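Bench notebook, TV and audio room
November 12, 2023

Set on the bench: the Vutel 68, back from its second firmware load. Soundbar: Musell, the long one with the upfiring drivers. Source: the Calomari disc player for most of it, then the streaming stick for an hour at the end. Leonor Mota ran the meter. I wrote things down and moved the furniture.

Left over from October: dim picture in the dynamic HDR mode, lip sync drifting on the return channel, and a buzz in the left height driver that only I could hear. Sebastian Nistor says the buzz is in the shelf. We'll get to that.

Warm-up first. We gave the panel 70 minutes with the looping test clip before taking any reading. Last time we started too early and the grayscale numbers wandered all morning, and I ended up throwing out the whole page. Room lights off, blackout curtain down, the little blue light on the amplifier taped over.

Picture modes. Cinema mode is the closest to right out of the box, as before. Standard is still too blue and sharpens everything. I turned off noise reduction, motion smoothing, the ambient light sensor and the thing they call Scene Assist. Scene Assist had turned itself back on after the update, so check it every time. It sits two menus down under Advanced and it isn't reset by the picture reset. I lost half an hour on this in October and wrote nothing down, so I am writing it down now.

Peak brightness. On the ten percent window in Cinema, HDR, the meter gave 428 nits. We ran it three times and it held. Full white is a lot lower, as you'd expect on this type of panel, and the limiter comes in quickly. Leonor wants to repeat the full white reading after the panel has had its overnight refresh, so I have left that box empty in the table.

Dynamic mode is better than it was. With the old firmware the night street clip was so dark we couldn't see the faces in the doorway. Now they come through and the street lamps still have some color in them. I'd call the dim picture fixed for discs. On the streaming stick it's still a little dark in the same places. Could be the app. We should try the same title from the built-in app before blaming the set.

Banding: still there in the sunset clip, upper third, right where the orange goes to gray. Slightly finer steps than before. Turning on the smoothing filter at Low hides most of it and I couldn't see any loss in the hair and fabric shots. Medium smears skin. Leave it at Low.

Near-black: clean. No blotches in the five percent gray slide, faint vertical lines if you put your nose on the glass. From the couch, nothing.
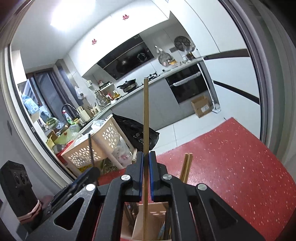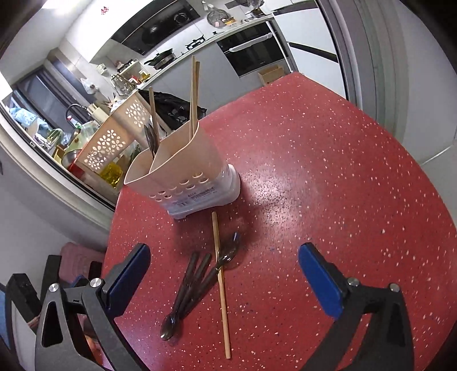
Sound. Started with the Azevedo cable between the TV and the bar, return channel on Auto. The bar shows the object audio light within a couple of seconds of the disc starting. That used to take much longer, and sometimes it would fall back to plain stereo until you stopped and restarted the film. We did four cold starts and got the light each time.

Lip sync. Used the clapper clip. From the disc player straight into the TV, with sound going back down to the bar, it's late by an amount you notice on close-ups. With the disc player plugged into the bar first and the picture passed through to the TV, it's fine. So the delay comes in on the return path, same as before the update. The TV has a delay slider, but it only adds delay to the sound, which is the wrong direction. The bar has the same kind of slider. For now, plug the player into the bar. I've put a label on the cable.

The drift is gone, though. We let the film run for its full length and checked the clapper clip again afterward, and it was late by the same amount as at the start. In October it got worse as the evening went on.

Height effects. The helicopter clip goes up and over properly when the bar is at the front edge of the shelf. Pushed back under the screen, the sound bounces off the bottom of the TV and you lose most of it. The quick start sheet shows it pushed back. Somebody should tell Musell. The ceiling in this room is flat plaster, so we are getting close to the best case anyway. I would not expect the same result under a sloped ceiling.

Rear speakers: paired on the second try. The left one dropped out once when the microwave in the next room was running. I couldn't get it to do it again.

Now the buzz. Played the slow sweep at moderate volume. It buzzes low down, left side, just as I wrote last time. Sebastian came in, put his hand flat on the shelf, and it stopped. Took his hand off, it came back. Moved the bar to the wooden trestle and ran the sweep again, no buzz at any point. So it's the shelf. The back panel is loose along the left side. I have crossed out the October note about the driver and initialed it. The bar does not need to go back.

Dialogue mode. Two settings, and the stronger one makes everyone sound like they are on the phone. The weaker one is useful late at night. Bass is a bit heavy with the subwoofer at its default in this room. Two clicks down and it sits better with music. For films I put it back up by one.

Remote. The Vutel remote still sends volume commands to both the TV and the bar when the control link is on, and the on-screen number doesn't match the one on the bar's display. Harmless but confusing. If you turn the link off, you need the second remote to wake the bar. I left the link on.

Gaming input. Only a quick look. Low-lag mode switches on by itself with the console and the picture goes noticeably cooler when it does. Leonor saw it before I did. You can set the color temperature separately for that mode and it remembers it after a power cycle. Warm 2 matches Cinema close enough. Did not measure lag today, the tester needs a new battery and there are none in the drawer.

Standby. After being switched off at the remote, the set takes a few minutes to drop to its lowest draw, and then stays there unless the quick start option is on. With quick start on it wakes at odd times. We'll leave the plug meter on it overnight and read it in the morning.

Settings as left on the bench set, for whoever is next:

Picture mode Cinema
Color temperature Warm 2
Smoothing filter Low
Scene Assist Off
Motion smoothing Off
Light sensor Off
Return channel Auto
Control link On
Quick start Off

To do:

Full white reading after the refresh (Leonor)
Same title from the built-in app and from the stick, night street scene
Screw down the back of the shelf (Sebastian has the driver bits)
Batteries for the lag tester
Write to Musell about the drawing on the quick start sheet
Try the shorter Azevedo cable, only to rule it out on the sync problem

Curtain is still down. The tape on the amplifier can stay where it is, we need it again for the next set. The disc with the clapper clip is in the player, please don't put it back in the wrong case.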